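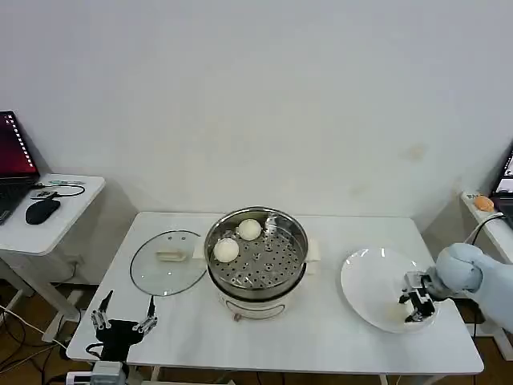

Hi all,

Sorry for the slow answer, I wanted to finish the second round of runs before opening my mouth.

> We're about to pick end effectors for a two-arm tabletop setup, food
> handling mostly, soft stuff. Right now it's between the Biron and the
> Penner. The spec sheets make them look like twins. Has anyone here
> run both on the same arm, same task, and did you end up caring
> about the difference? Also curious whether the wrist camera is
> worth the money or if a head camera is enough.

Yes, I've run both, and yes, I ended up caring quite a bit! Not for the reasons I thought I would, though.

My task is steamed buns. Lid off the electric steamer, lid down on the table, buns out one at a time and onto a big white plate on the right side. It sounds like a toy problem until you try it. A bun is soft, it's sticky on the bottom, and it sits on a perforated metal tray down inside a pot with a rim, so your fingers have to come in steep and there isn't much room to open once you're in there. I use two buns, one toward the back and one forward and to the left, and the back one is the easy one (more on that in a minute).

The Biron closes beautifully. Smooth, quiet, very repeatable, and the force setting does what the manual says. My trouble is the low end. The lowest setting is still too firm for a bun, and I got dents on nearly every pick until I gave up on force and started stopping it by position. That works fine if all your buns are the same size. Mine are from the freezer section, so no.

The Penner goes softer, soft enough that I had drops the first afternoon and had to turn it back up. Once I found the setting I barely touched it again. What I don't like is the lag. There's a little pause between the command and the fingers moving, and when I'm teleoperating I overshoot every single time I come back to it after a break. You get used to it, but if you have several people driving you'll see it in the data as a lot of hesitating over the plate.

Numbers, for what they're worth: over my last eight runs on the Penner I had two bad ones, both on the front left bun. The right arm has to reach all the way across the pot for it, and with the wrist bent that far the outer finger wants to ride up on the rim. I tried giving that bun to the left arm and passing it over, and it was worse. I might just slide the whole steamer over a bit and call that a solution.

The lid, by the way, is harder than the buns. It's glass with a rectangular handle on top, and both grippers hold the handle fine from above, but setting a clear lid down flat on a white table is no fun for depth. My depth map there is basically soup. I ended up hard-coding the release height, which I'm not proud of.

On cameras: start with the head camera only. I had the wrist camera from Zudow on for a couple of weeks and it's great for the last inch, but down in the pot mostly what you get is tray holes, and the cable kept finding new ways to snag. I took it off in January and haven't put it back. If you're training a policy on it you may feel differently, and I'd love to hear from somebody who does.

One more thing on controllers, as somebody will ask. I'm running both arms through the Plestness box. The left and right clocks drifted apart on the old firmware, just enough to make handovers look haunted. Update before you collect anything. I threw out two days of recordings over that and I'm still grumpy.

So if it were my money and the job was soft food, Penner, and learn to live with the lag. If you have anything hard and regular in the mix, cups or boxes, I'd want the Biron on at least one side. Mixing them is fine as far as the controller goes, but the tool offsets are different, so recalibrate when you swap. I forgot once and poked a bun clean through.

Happy to send my finger settings to anyone who wants them, just write me off-list. And what are you using for the buns' place in your setup? Dumplings? Bread rolls? I've been scared to try dumplings.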